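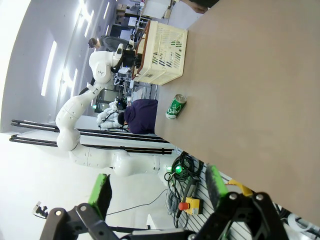 Crate and can of Chilsung on the table

From: Yvonne Staniforth
To: Bakley stewards and gate crew list
Date: August 12, 2022
Subject: Re: Radios, and who's on the east gate

Hi all,

Thanks Kiros for getting this going, I've pasted your message in below and I'll try to take it in order, though I know what I'm like so bear with me.

Kiros Alemneh wrote:

> Couple of things from the walk round on Tuesday evening.
>
> 1. The radios. Channel 2 was hopeless down by the lower field. I could hear Deok-su but he couldn't hear me, and by the trees neither of us got anything. Do we hire again from Sterkside or look elsewhere?
>
> 2. East gate. Last year the bag check tables were right on the road and the queue went back past the bus stop. Could we pull them in a bit?
>
> 3. Wristbands. Are we doing colours by day again? I had three people show me the wrong one last year and I let them all through because it was dark and I couldn't tell the blue from the purple.
>
> 4. Who has the key to the top field? I thought I did. I don't.
>
> Kiros

Right then, radios. I rang Sterkside and spoke to a very nice chap who said the lower field problem is almost certainly the dip, and that they can put a repeater on the scaffold by the sound desk. It's an extra 100 pounds for the weekend. I'd pay it out of my own pocket before I'd go through last year again, when I had to run (run!) from the first aid tent to the car park to tell Jirayu that the ambulance was at the wrong entrance. So unless anyone shouts before Monday I'm going to say yes. They also do earpieces now and I've asked for a handful, mainly for whoever is in front of the stage. Deok-su, I know you hate them, you don't have to wear one.

Please can we all be better about radio talk this time as well. I'm as bad as anybody. Say who you want, say who you are, then say the thing. If it's a lost child, use the code word on the briefing sheet and don't give the name or what they're wearing over the air unless Bethel asks you to. If it's about lunch, walk over.

East gate. Yes, totally agree, and I went and paced it out on Wednesday with Bethel Ejigu, who is running the whole gate side this year in case anyone missed that (hooray!). We think the tables can come in as far as the second oak, with the barriers making a zigzag on the grass so the queue folds up on itself and stays off the road. The licence is for 4000 and most of them will come up that lane from the bus, so it does need to hold a fair few. Bethel wants two lanes, one for people with bags and one for people without, and somebody cheerful standing well out in front telling people which is which before they get to the tables. That was the real trouble last year, I think. People only started digging through their rucksacks when they were already at the front.

Same rules on what comes in: no glass, no blades, sealed soft drinks are fine, prams and medical bags get a quick look and a kind word. If someone gets cross with you, don't argue it out at the table, step them to one side and call Bethel. There'll be licensed door staff from Feyisa on both gates from four o'clock and they are the only ones who do searches of people. We do bags, with the owner opening it and moving things about for us. I know that's old news to most of you but we've got new faces.

Wristbands! Kiros, I laughed out loud. I was stood next to you for one of those and I couldn't tell either. We've gone for yellow on Friday, black and white stripes on Saturday and bright orange on Sunday, and the crew ones are cloth with STILTHOLM woven in, so there's no mistaking those for a punter's. I've got the first box here, numbered up to 327, and the rest are coming next week. Please don't hand crew ones to your cousin.

The key to the top field is on my kitchen windowsill. Sorry. You gave it to me in the pub. I've had a spare cut and it'll live in the lockbox in the control cabin, same code as before, and if you don't know the code then ring me, please don't ask on here.

A few bits Kiros didn't mention:

Torches. Bring your own if you've got one you like. The ones in the store are mostly flat.

Control cabin log. Every incident gets written down, even the daft ones, with the time. Deok-su Sung has made a new sheet with bigger boxes and I've had a go with it and it's much easier when your hands are cold.

Briefing is the first Thursday in September, seven o'clock, upstairs as usual. If you can't make that one, Jirayu Ruangrit is doing a short one on site before gates on the Friday, but you do have to come to one or the other or I can't put you on the rota.

I still need two more for the late shift on the Saturday at the car park end. It's a chilly spot but you can hear the band.

Yvonne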